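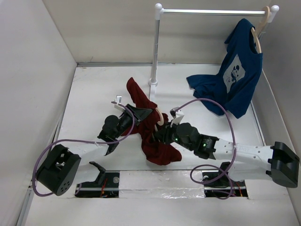
A garment rack and a wooden hanger between pale walls.

The shirt that must not be washed

In Skakness the football club has 68 members, one pitch with artificial grass, and a goalkeeper who has not washed his gloves since January. Jonatan Bråten keeps them in a bread bag between the matches. His teammates have asked him many times to put the bag outside the changing room, and now he does so, but he will not go further.

"We lost the last match after I washed them," he told me. "I know it was the wind. Still I don't want to try again."

I have followed the small clubs on this coast for many years, and I have met such habits in all of them. At Stetero the captain, Alvar Lunde, ties his left boot on the bus and the right one only when he stands on the grass. Once the bus broke down and the players had to walk the last part of the way. He walked it with one boot tied and the other one open, and he got a blister which kept him out for two matches.

Savita Bhardwaj came to Stetero as a trainer two seasons ago, from athletics. In the beginning she wanted to stop all this. She moved the pegs in the changing room, so that every player had to sit in a new place, and she changed the order of the warm-up. The team won that evening by four goals, and the next time the players asked her to move the pegs again. She has moved them before each home match since then.

"So I made a new one," she says, and she does not look very sorry for it.

The supporters are no better. Britt-Marie Nygård has stood behind the same goal for 30 years, and she leaves her place for the second half only if Skakness are behind. Then she goes to the corner by the coffee hut. When I visited the match against Flineck on 24th March, she went there already after 20 minutes, because it was 0–2. It ended 2–2. There were 1,385 people at the ground, a very good number for a town of this size, and I think many of them looked at her when the second goal came.

Oda Lindholm, who plays on the wing in the women's team, has no ritual at all. She had one when she was younger, with a song that she must hear to the end before she could leave the house. One morning she missed the ferry for it – and the team won without her.

Now she eats her porridge, takes her bag and goes. Her mother still plays the song in the kitchen on match days, with the door closed.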